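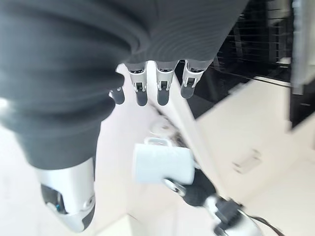

Kitchen > Cleaning and Care > Mugs and Cups

Last updated April 5, 2022

How to Get Tea and Coffee Stains Out of a White Mug

A plain white mug is a fine thing to own for a week. After that it becomes a record of your drinking habits, with a brown ring for every afternoon you let the last inch go cold on the windowsill. The dishwasher will not help you. It will bake the ring on a little harder and hand the mug back looking pleased with itself.

I have a set of Skoddale mugs, matte outside and glazed inside, and I have ruined one of them so that you don't have to. The method below is what I use on the rest.

What you need

Baking soda, the ordinary box from the baking aisle
A soft cloth or a sponge with no green side
Dish soap
Warm water
A kettle, for the bad cases
Denture tablets, for the very bad cases (buy them with your head held high)

First, the regular stain

Empty the mug. I mention this only from experience. Rinse it with warm water and pour the water out, but leave the inside damp.

Put a spoonful of baking soda in the bottom and add a few drops of water until you have a paste about as thick as toothpaste. Tilt the mug onto its side and work the paste around the wall with the cloth, turning the mug as you go. On its side you can see what you're doing, and your knuckles aren't jammed against the rim. Keep a good grip low down on the body. The handle is for drinking, and a soapy handle is how I went from a full set to the set I have now.

Leave the paste for 7 minutes, then rub again and rinse. Most tea rings give up at this point. Coffee is more stubborn, and green tea leaves a yellow tint that you may not notice until you set the mug next to a clean one, so don't do that unless you're ready to wash both.

The ring at the bottom

There is always a darker circle where the wall meets the floor. Fold the cloth over the handle of a wooden spoon and run it around the corner with a bit of fresh paste. Don't use a knife wrapped in a cloth. The knife wins eventually.

When paste isn't enough

Fill the mug with hot water from the kettle, to just above the highest stain, and drop in one denture tablet. My mugs take 300 ml to get there; yours may vary. Let it fizz and go back to your life – overnight is fine. In the morning, pour it out, wash the mug with dish soap, and rinse it more than you think you need to. Mint coffee has its fans, but I don't believe this is how they make it.

Matte outsides

The outside of a matte mug marks more easily than a shiny one. Gray streaks are usually metal left behind by spoons or the sink rack, and they look exactly like scratches, which is alarming. Rub them gently with baking soda paste on a fingertip. If the streak fades, it was metal. If it stays, it was a scratch, and you can turn that side toward the wall.

Skip the scouring powder and the steel wool altogether. That is how I ruined mine. It came up beautifully white for one day and has stained in minutes ever since.

Drying and putting away

Rinse inside and out, including the inside of the handle, where paste likes to dry into a white crust. Dry with a towel or stand the mug upside down on a rack. Let it dry fully before it goes in the cupboard, and if you stack mugs, go no higher than two. Three is a dare.

How often? I do mine once a month, or whenever company is coming, whichever is later. Rinsing the mug right after you finish would make most of this page unnecessary – I've been meaning to start in June.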